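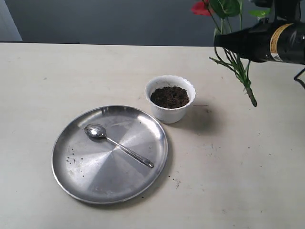

Spoon potting

Spoon potting is the practice of filling and planting a small flowerpot on an indoor table, using a teaspoon or dessertspoon in place of a garden trowel and a plate or tray to catch loose soil. It is mostly done with pots too narrow at the mouth for a trowel, and by people who have no shed, balcony or potting bench. The same method is used for topping up the soil in a pot that already holds a plant, and for setting artificial stems in real potting mix.

The term is used in home gardening leaflets and in school and aged-care gardening programs. In the Cledside district it is also called plate potting, a name that refers to the dish and not the spoon.

Equipment

Very little is needed. The usual items are a pot, a spoon, a plate and a small quantity of potting mix. A jug or bottle with a fine spout is added if the plant is to be watered in.

The pot is normally small enough to be lifted in one hand. Plastic is common because it is light and does not scratch a table. Plain tapered pots are the easiest to fill. Pots with a scalloped or petal-shaped rim are popular as gifts and table decorations, but soil tends to lodge in the dips of the rim and has to be brushed out.

A metal teaspoon suits most small pots. The narrow bowl passes between stems without bending them, and the handle end can be turned down to make a planting hole or to settle the mix against the wall of the pot. Long-handled parfait spoons are preferred for deep, narrow containers. Plastic spoons flex under damp mix and often snap at the neck.

The plate should have a raised rim. Stainless steel and enamel plates are widely used, as they do not stain and can be tipped to pour stray soil back into the bag. A wide plate is placed in front of the pot or directly under it. Some gardeners work with the pot beside the plate and use the plate only to rest the spoon.

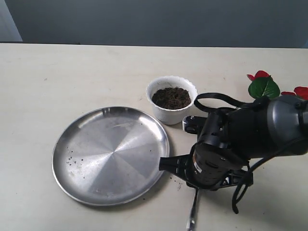
Small white pot with a scalloped rim, filled with potting mix. A few crumbs of soil lie on the steel plate beside it.

Potting mix

Bagged potting mix is used in preference to garden soil, which packs down hard in a small container and drains poorly. Mixes based on peat or coconut coir are light and fibrous and can be picked up easily on a spoon. Coarse bark mixes are less suitable, as the larger pieces roll off the bowl. Where only a coarse mix is available it can be passed through a kitchen sieve kept for the purpose.

A pot holding 600 mL takes a little more than that volume of loose mix, which sinks as it is watered. Dry coir gives off dust when it is spooned, and bags usually carry a warning to moisten the contents first and avoid breathing them in. The bag should be opened away from the face and in a room with a window open.

Method

The table is cleared and the plate set down on the side of the working hand. If the pot has large drainage holes, a piece of mesh or coffee filter is laid over them. Mix is then added a spoonful at a time, with the first layer levelled before the rest goes in.

For a rooted plant, the pot is filled to a third of its depth, the plant is held upright in the centre, and mix is spooned in around the roots. The back of the spoon is used to firm it lightly. The finished surface should be a little below the rim so that water does not run over. Seedlings with very fine roots are not firmed at all and are settled by watering.

Cut or artificial stems are treated differently. The pot is filled nearly to the top first, and the stems are then pushed in together as a clump. A hole opened beforehand with the spoon handle stops soft stems from buckling. Top-heavy stems lean, and a leaning arrangement is corrected by packing extra mix on the low side.

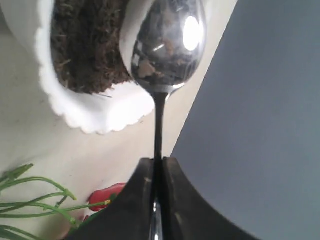
Can the spoon go back in the kitchen drawer afterwards?

It is better kept with the gardening things. Potting mix can carry bacteria and fungi, and many gardeners mark the handle with paint or tape so that the spoon is not mixed up with the cutlery.

Cleaning up

Loose soil is dealt with dry. Wiping crumbs with a wet cloth smears them into the table and leaves a brown film that has to be washed off again. The plate is tipped over the bag or a bin, the table is brushed toward one edge with a stiff card, and only then is the surface wiped. Hands are washed afterwards, even if gloves were worn.

Soil should not be rinsed down a kitchen sink in any quantity. Coir fibres in particular collect in the trap.

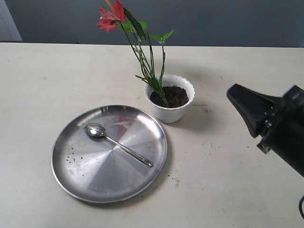

Regional use

At Skirnley, spoon potting is taught as a winter activity at the community garden, where outdoor beds are out of use for part of the year. Sessions are limited to 30 places and each person takes home one pot. The Cabrera nursery in Cledside sells a potting set made up of a plastic pot, a steel plate and a long teaspoon under the name Gotance. The set is sold without mix.

See also

Container gardening
Dibber
Houseplant care
Potting bench
Repotting

This page was last edited on Wednesday, May 11, 2022.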